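Search this repo Go

# Joubert sim set – KNOWN FAULT, read first

Rendered pick and hold episodes, single arm, furnished room. 3254 episodes, 500 steps each. Put together in May at Mokcombe.

## What went wrong

Gripper force reading freezes. Sim keeps sending the last good value, arm thinks it still has a grip, object slides or drops. Mugs are the worst. Found it in 60 episodes, all from the Stikumance config. Pictures look fine so you wont catch it by eye – check the force column.

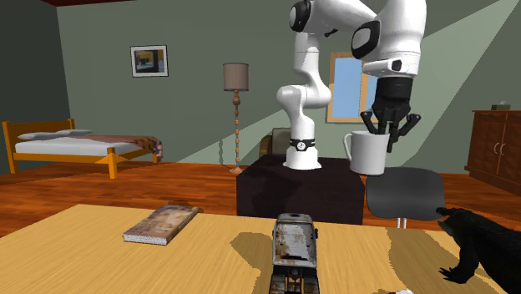
**Can I still train on the bad episodes?**
Drop them if you use force as an input. For image-only work they are usable, but the success flag is wrong on every one.

## Workaround

- skip anything listed in bad_eps.txt
- or recompute success from object height, script is in tools/
- do NOT replay these on a real arm, it may close too hard when the reading comes back

Fix is in Skukau branch 4, not merged yet. Re-render comes after that. Labels for the other configs were checked agianst the logs and are ok.

Found another frozen one? Open an issue with the episode number and config name.

4 comments – 60 shares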